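3.2. Retirada y reinstalación de procesadores en placas de servidor

El material estudiado procede del almacén de Prulledham, donde se reciben los equipos retirados de los centros de cálculo de la zona. Durante el periodo de recogida, que terminó en junio, entraron 627 placas base de servidor de distintos fabricantes. De ellas se apartaron 200 para el estudio de reutilización que se describe en esta sección. El resto se destinó a la recuperación de metales y queda fuera del alcance de este trabajo.

El criterio de selección fue sencillo. Se admitieron las placas que conservaban el zócalo del procesador con su marco de retención, los dos grupos de ranuras de memoria y la pila de botón en su soporte. Se descartaron las que presentaban corrosión visible, pistas levantadas o contactos doblados en el zócalo. No se tuvo en cuenta la antigüedad del equipo ni el número de horas de servicio, dato que en muchos casos no acompañaba a la placa.

Cada placa se colocó horizontal sobre la mesa y se limpió con aire seco a baja presión. Después se abrió el marco de retención y se revisó el zócalo con lupa. En las placas de zócalo con contactos en la base, el defecto más frecuente fue la desviación de uno o varios contactos próximos a las esquinas, que atribuimos a extracciones anteriores en las que el procesador se levantó inclinado. Las placas con este defecto se registraron en una lista aparte y no pasaron a la fase de montaje.

La manipulación del procesador se hizo siempre por los bordes, con el difusor térmico hacia arriba y sin tocar la cara inferior. El descenso sobre el zócalo debe ser vertical. Un desplazamiento lateral cuando el encapsulado ya apoya en los contactos basta para inutilizar la placa, y la reparación manual de un contacto doblado resultó en nuestra experiencia demasiado lenta para un proceso de reutilización a escala (figura 4). Antes de soltar la pieza se comprobó la orientación con las muescas y la marca de la esquina. El marco se cerró solo cuando el procesador quedaba asentado por su propio peso.

Los módulos de memoria se trataron por separado. En las placas que llegaron con memoria instalada, esta se dejó en su ranura durante la revisión del zócalo y se retiró más tarde, abriendo primero los retenes de los extremos. Se comprobó que mantener los módulos puestos no dificultaba el acceso al marco de retención en la mayoría de los modelos, aunque en las placas más estrechas el operario tenía que trabajar con poco espacio a los lados. En once placas se encontró algún retén roto. Esta avería no impide el funcionamiento, pero se anotó porque reduce el valor de la placa en el mercado de segunda mano.

El control de los componentes menores se limitó a una inspección visual: condensadores, conectores de borde, puertos USB internos y cabezales de pines. Se midió además la tensión de la pila de botón y se sustituyó cuando era inferior al valor indicado por su fabricante. No se intentó ninguna soldadura.

Terminado el montaje, las placas se conectaron al banco de pruebas Driltstead, que consta de fuente de alimentación, disipador con ventilador y una unidad de arranque mínima. La prueba consistía en tres encendidos consecutivos con lectura de los códigos de error de la placa. Los resultados se guardaron en la base de datos Wan junto con el número de inventario, el tipo de zócalo y las observaciones del operario. La base contiene en la actualidad 2157 registros, ya que cada placa genera una entrada por fase y algunas se probaron más de una vez con procesadores distintos.

Los fallos de arranque se clasificaron según la fase en la que aparecían. Los debidos a la memoria se resolvieron casi siempre cambiando el módulo de ranura o limpiando los contactos. Los relacionados con el zócalo fueron menos numerosos, pero también más difíciles de corregir: cuando la placa no reconocía el procesador después de una segunda colocación, se consideró no apta y se devolvió al flujo de recuperación de metales. El protocolo de Prekberg, que tomamos como punto de partida, permite hasta cuatro intentos de colocación. Nosotros lo redujimos a dos, porque a partir del segundo intento observamos un aumento de los daños en los contactos.

Conviene señalar dos limitaciones. La muestra no es aleatoria, pues depende de los equipos que llegaron al almacén en ese periodo, y varios modelos están representados por muy pocas unidades. Por otra parte, la prueba de encendido no sustituye a un ensayo prolongado bajo carga, que no se pudo realizar con los medios disponibles. Los porcentajes de la sección 4 deben leerse con estas reservas. 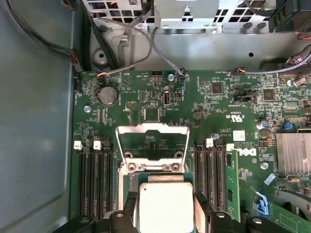

Figura 4. Procesador sobre el zócalo de una placa de servidor Dell, con el marco de retención levantado y ranuras de memoria a ambos lados.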